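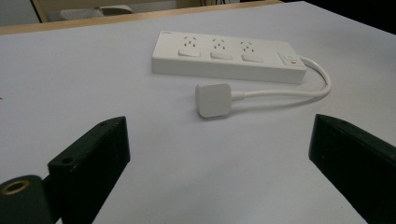
Item 4.2, white board, three switched sockets. On table top.

Pruvthorpe Hall — electrical and general safety walk-round
February check. Ground floor, kitchen, store, back office, yard.
Key: OK / ACTION / N/A. Comments where needed. Old actions carried over from last list are marked C/O.

1. WAYS OUT

1.1 Front doors open fully, both leaves. OK
1.2 Side door to yard. ACTION. Sticks at bottom, needs planing. Opens with a shove but a child wouldn't manage it. C/O
1.3 Corridor clear. ACTION. Folding chairs stacked by the toilets again. Moved to store. Put a sign up.
1.4 Exit signs lit. OK except the one over stage steps, dim. New tube or whole fitting?
1.5 Emergency lights, short test. OK. Full length test still to book with Flastus, they want 17 days notice now.

2. FIRE

2.1 Extinguishers in place, pins in, gauges in the green. OK. 9 in total, matches plan.
2.2 Service tags in date. OK
2.3 Fire blanket, kitchen. ACTION. Behind the tea trays. Wants its own hook by the door, not over the cooker.
2.4 Call points. Tested the one by the bar hatch, bell heard in hall and office. Faint in the store with door shut. Try agian with someone in there.
2.5 Alarm panel. No faults showing. Log book filled in up to January, then nothing. Whoever locks up please sign it.

3. FIXED ELECTRICS

3.1 Fuse board cupboard clear. ACTION. Christmas lights box and a mop bucket. Both out now. Cupboard is for the board only.
3.2 Labels on breakers. Readable apart from 13, worn off. Think it's the yard lights. Not guessing, ask Flastus when they come.
3.3 RCD test button. OK, tripped and reset.
3.4 Wall sockets. Cracked plate behind the piano, C/O for the third time. Taped over and switched off at the board. Needs doing before the Jaidee supper, they use that wall for the hot trays.
3.5 Light switches. OK. Ladies is loose but not live, two screws.
3.6 Outside light, yard. Working. Glass full of flies.

4. LEADS, BOARDS AND PLUG-IN THINGS

4.1 Urn. Lead ok, lid handle wobbly. Use with care or buy new.
4.2 Multi-socket boards. Every one in use needs an entry in the register. No boards plugged into other boards. No heaters, urns or kettles off a board, wall socket only. Master switch off at end of hire where there is one.
4.3 Cable reels. Small one fine. Big one was being used half wound for the disco, told them to run it all the way out. It gets hot on the drum.
4.4 PA amp and mics. OK. Stickers in date.
4.5 Fridge and freezer. Seals grubby, door closes. Freezer wants defrosting.
4.6 Portable heaters. ACTION. Two with no test sticker. Into the store with DO NOT USE tape on till seen.
4.7 Hirers' own kit. Form says they must bring tested gear. Trekow Players did, with paperwork. Others just nod — needs chasing at booking stage not on the night.
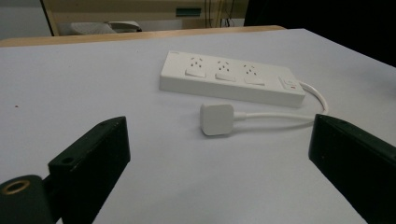
4.2 again, board with a detached plug on the table in front. Master switch at the right-hand end.

5. KITCHEN

5.1 Gas tap labelled and off. OK
5.2 Hot tap. Very hot. Warning sign has fallen down behind the sink, put up a new one.
5.3 Floor. Lino lifting by the back door, trip edge. Taped for now. Quote wanted.
5.4 Knives. In the drawer loose, should be in the block.
5.5 First aid box. ACTION. Short of blue plasters and burn gel. Eye wash out of date.

6. HALL AND STAGE

6.1 Floor. One splinter patch near the stage, sanded.
6.2 Trestle tables. Catches checked. One leg won't lock, chalked with a cross and pulled out of use.
6.3 Stage steps. White edging worn. Repaint.
6.4 Curtains. Clear of the lights, but only just on the left. Tie back.
6.5 Capacity notice says 200. Still on display, bit faded.

7. YARD

7.1 Bins away from the wall. ACTION, were right under the window. Moved. They will be back by next month.
7.2 Grit bin. Nearly empty.
7.3 Drain cover by ramp. OK, rocks slightly.

Outstanding before next check: 1.2, 2.3, 3.4, 4.6, 5.3, 5.5. Socket plate first. Copy of this goes on the office board and one in the red folder, recieved copies to be initialled.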